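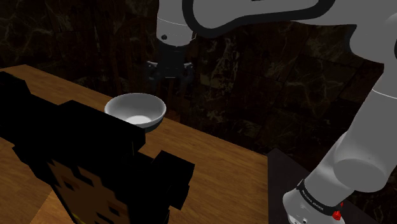 The practice cell: simulated arm, wooden table, white bowl.

I've been promising to write about work for ages, and as this is the most fun I've had at work in years, you're getting a long one. Put the kettle on.

For anyone new, I work at Wemwood, where we pack and send out kitchen and table things: bowls, plates, jugs, mugs, the odd teapot. It arrives on pallets, it gets unpacked, checked, wrapped, boxed and sent off again. I've been on the packing floor for most of my time there, and since the spring I've been one of three people learning to set up the arms.

There are two arms at the moment and a third due in October. We call the whole project Liler, which was the name on the first set of paperwork and just stuck. Before any job goes near a real arm we build it on the computer first. You get a table, a bowl and an arm, and you can mess about to your heart's content without breaking so much as a saucer. I cannot tell you how much I love this part. I'm not a computer person! I left school with one qualification in the subject and I'm fairly sure they were being kind. But after a week or so of poking at it I could get the hand to come over the table, stop above a bowl and wait there, and I was grinning like a child.

The bowl jobs are where we started, as bowls are what hurts. If you've never packed them for a living, it's a small lift and a small twist, and then you do it again until home time. Our busiest bowl line has 1230 to go through on an ordinary day, and in the run-up to Christmas it has been as high as 2375. My right wrist has opinions about that second number. So do most of the wrists in the building. When we were asked which job we'd give away first if we could, the answer came back before the question was finished.

What surprised me was how much of the setting-up is stuff we already knew. The arm has no idea that a shiny bowl slides when you nudge it, or that you don't come in low over a full table. You know that in your hands after a month on the line, but try writing it down! We spent a whole afternoon just watching each other pick up bowls and saying out loud what we were doing. I reach to the far side first. I had no idea I did that. A woman who has been packing a lot longer than me always turns the bowl slightly before she lifts, and when we asked her why she said she didn't, and then we all watched her do it again.

So that went into the practice version. Hover first, straight above, then down. Keep the two fingers open until you're at the right height. Leave more clearance than you think you need if there's anything else standing on the table. I had an early version where I'd only given it a bare table to think about, and I was terribly proud of how neat it was, and then I put something big and blocky beside the bowl and had to start most of it again. I didn't mind. Starting again costs you a cup of tea.

The practice one has a very grand look to it, by the way, dark marble wall and all. Our real wall is painted breeze block with a noticeboard and a fire exit plan. I keep saying we should put in a request.

Now, the bit people ask me about in the pub, which is jobs. I'm going to be straight about it as I know some of you work in places where this has gone badly. When the arms were first mentioned, the mood in the canteen was grim. People did sums on the backs of things. There was a meeting, and then there was another meeting after we said the first one hadn't told us anything, and in the second one we got it in writing that no one on the floor would lose hours because of Liler in its first year. A year isn't forever and we all know it. We've asked what happens after and the answer so far is that they'll sit down with us again before it runs out. I believe the person who said it. I would also like it on paper, and I've said so.

What has changed day to day is more mixed than either side of the argument tends to let on. The bowl line used to have four of us on it, shoulder to shoulder. With an arm doing the lifting there are two, one feeding and checking, one on the wrap. The other two have moved to mixed orders, where every box is different and you have to think about how a jug and six glasses are going to get along. Most people prefer that. It's slower and you get to use your head. But the four of us on bowls used to talk all morning, proper talk, kids and telly and somebody's awful landlord, and two people a few yards apart don't chat in the same way. I miss it. We've moved the morning break so that it's the same for both areas, which helps a bit.

The checking job is different too. When you packed a bowl yourself you'd feel a rough rim with your thumb without even trying. Now you have to look for it, and looking is tiring in a way that lifting isn't. My eyes were sore for the first fortnight. We swap over every 30 minutes now, which was our own idea and took a bit of arguing for, as the original plan was to swap at lunch. At lunch! Whoever wrote that had never stared at white bowls for four hours.

Wrists are better, though. I want to say that loudly. I don't wake up with pins and needles any more, and one of the lads has gone back to playing guitar. If the arms did nothing else for us I'd still be pleased to have them.

And there's the learning. Three of us put our hands up for the setting-up training, and we were sent over to Idavum for the basic course, which was three days of very good sandwiches and a lot of new words. I now say "flange" at the dinner table. They teach you the safety things first and go over them until you could recite them in your sleep, quite right too, and then they let you loose on the practice arm. My first attempt at a simple pick took me all morning. The log on my practice account says I've now done 478 runs, and plenty of those were me moving one thing by the tiniest amount and wanting to see what it did.

I've come to have real affection for how the arm is put together. It has all those joints, far more bend than my own arm has, so it can reach out, curl over and come down on a bowl from directly above with the rest of itself tucked out of the way. On screen you can move it slowly and watch how each part follows the next. I find that really lovely. My other half says I look at it the way some people look at horses.

There are things I'd still like sorted. The pay for those of us doing both jobs hasn't been settled, and it needs to be, before October and not after. The training was offered on a board by the office, where the evening lot hardly ever go, so all three of us who applied are from days. That isn't fair and we've asked for a second round. And the screens we set up on are at the far end of the building, so if you want to ask the people on the line how they'd do something you have to walk all the way down and back. I do it anyway. Every decent idea in my bowl job came from that walk.

Next up is Perrin, a new range of plates we start handling this autumn, and plates are a whole other animal. You can't come down over a plate the way you can with a bowl, there's hardly any side to get hold of. I've got a few ideas and the packers have many more, including one involving a tilted rack that I think might be really clever. I'm going to try it in the practice version this week with the wrap team looking over my shoulder — they've been warned there will be a lot of muttering.

If any of you are going through the same sort of thing where you work, do leave a comment. I'd especially like to hear from anyone who has managed to get breaks and swaps written into the plan from the start, and how you worded it. We're putting ours together for the third arm now and I'd happily borrow yours.

Right, I've got bread in the oven and it's starting to smell done.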